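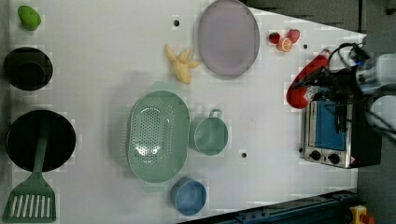
Reading time: 7 minutes (longer out loud, I wander)

Pause Means Pause: What Plastville Taught Us About a Button
Speaker notes, Hyun-seo Seok, Getetier
Last edited 29th July

Before starting

Check the clicker. Check that the log excerpt is readable from the back row. If it isn't, read it aloud and skip the apology, they've had enough of those from earlier speakers.

Opening

Thank the organizers. Say who I am: I look after the arms at Getetier, and for most of this year I've looked after one arm in particular, at a table we call Plastville. Plastville is a toy kitchen. There's a toaster oven, a banana, a colander, a lavender plate, and a few other things to pick up and put down somewhere else. The arm picks them up and puts them down somewhere else.

Wait for the laugh. If there's no laugh, move on as if none was expected.

The point of opening with toy fruit is that people relax around it. We did too. We had a risk assessment for the big cell downstairs that you could stun an ox with, and for Plastville we had a page and a half, written by me, with the word "toy" in it more times than I'd like to read out today.

The red and white thing in the gripper is officially a sausage. Hye-jin Kang maintains it's a pepper. Both names appear in the logs, which will matter a little later on.

What went wrong, short version

Somebody pressed Pause. The arm stopped. A person reached onto the table to move a pan. Somebody else pressed Resume, and the arm moved a lot faster than anybody had ever asked it to.

No one was hurt. The arm passed over the back of Sandro Zuccaro's hand and drove a plastic banana into the side of the oven. Sandro has asked me to say that he was fine, and also that he said a word he doesn't usually use at work.

Say "no one was hurt" early and clearly. Last time I left it until the end and people spent the whole talk worrying about Sandro.

What went wrong, long version

The arm is driven by a piece of software we wrote called Elline. Elline takes targets from whatever is doing the thinking (a person with a hand controller, or a learned policy) and feeds them to the arm. Small moves, one after another. Each one is boring.

When we added the Pause button to the screen, we made it stop Elline sending moves. That part worked perfectly, and we tested it, and we were pleased. What we did not do was stop anything upstream. The policy kept looking at the table and kept producing targets. The targets had to go somewhere, so they went into a queue.

On Resume, Elline found 17 targets waiting for it. It had a rule for falling behind: catch up. Somebody had added that rule months earlier to get rid of a slight stutter, and it was a good fix for the stutter. So Elline skipped to the newest target and asked the arm to get there in the time normally allowed for one small move.

Go slowly here. This is the bit people come up and ask about afterward. Draw it on the flip chart if there is one: thinking, queue, arm. Put the cross for "Pause" between the queue and the arm. Then ask the room where they would have put it.

(Somebody will say "everywhere". They're right and they should be hired.)

The targets were also nonsense by then. The policy had been looking at a table with a forearm on it. It had never seen a forearm, and it took a view on what the forearm was. We'll never know what view.

The thing that should have caught it

There's a speed limit in the arm's own controller. Régis Millet set it when the arm was installed, and he set it low. It had since been raised. The change is in the history, with the message "temp", under a shared login.

I'd like to pause on that one. No pun. All right, a small one.

We asked everybody and all of us were sure it was one of the others. I have a nasty feeling it was me. We've stopped using shared logins.

There was also a watchdog. It stops the arm if Elline goes quiet for 1000 milliseconds. During a pause Elline doesn't go quiet, though. It sends a cheerful little "still here" message over and over, because at some point the watchdog kept tripping during pauses and we found that annoying. So the watchdog was satisfied throughout. It's the only member of the team with a clean record in all this.

What about the red button

Someone always asks, so answer it before they do. Yes, we have a proper emergency stop. It cuts power to the arm, it works, and it was working that day. It wasn't pressed, for two reasons.

First, pressing it meant a restart that took long enough to make coffee and drink it. People avoid a button like that. We'd put a soft, friendly Pause button on the screen and trained ourselves to treat it as the same thing with better manners.

Second, by the time anyone had thought "red button", the banana had arrived.

How we found it

Seung-woo Ki did this part and ought to be giving it. He went through the logs for 24 earlier sessions to see whether it had happened before. It had, in a small way. After longer pauses there was often a twitch on resume. We had all seen the twitch. We had a name for the twitch. We called it "the sneeze", and I'm afraid we were fond of it.

Seung-woo nearly missed the worst one, as the notes for it had been filed under "pepper" and he was searching for "sausage". We have since agreed on a list of object names. Hye-jin signed it under protest.

If there's time, tell the story of the sneeze being shown to visitors. If there isn't, don't.

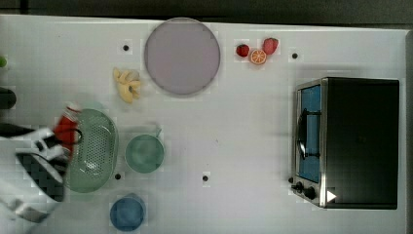 What we changed

Pause now goes all the way up. The policy stops producing targets, the queue is emptied, and Elline has nothing to catch up on.

On Resume, the arm reads where it is and starts from there, at a crawl. If the first target is too far from the current position, Elline refuses and puts a message on the screen. The message used to say "Error 2". It now says "Target too far away, check the table." I wrote it myself and I consider it my best work of the year.

The catch-up rule is gone. The stutter is back. It's hideous and I've grown to like it.

The controller speed limit is where Régis first put it, behind a password that Régis has and I don't. When I asked him for it he said "for what?" and I found I had no answer.

Hands stay off the table unless the arm's power is cut. This is the rule people hate. If the pan wants moving, you hit the red button. We spent a dull week making the restart quicker so that this would be bearable, and I'd argue the dull week did more for safety than anything else on this slide.

The Pause button on the screen is now labeled "Hold motion". Sandro wanted "Do not trust me". It went to a vote and was closer than you'd think.

What we haven't fixed

Be straight about this part.

We still rely on people saying out loud that they're about to resume. In Plastville that's easy enough, it's one table and everybody's within elbow range. At the Arumugam site there are several tables and a fan that sounds like a small aircraft, and shouting "resuming" there is mostly for your own comfort. We're trying a key that the person at the table carries in a pocket. So far it has gone home in that pocket twice.

We also don't have a good answer for half-finished grasps. If you cut the power with something in the gripper, what should the arm do when it wakes up? For a plastic banana, who cares. For anything with a lid on it, I care quite a lot. If anybody here has solved this, please find me afterward. I'll buy the coffee.

Questions I usually get

"Why not use a smaller arm?" It would also have hit the oven.

"Was the policy at fault?" No. It was asked what to do next and it kept answering. Nobody had told it we'd stopped listening.

"Is the oven all right?" There's a mark on the side. We left it there, and new people get shown the mark before they get a login.

Thank Seung-woo by name. Leave the contact slide up and unplug my own laptop this time.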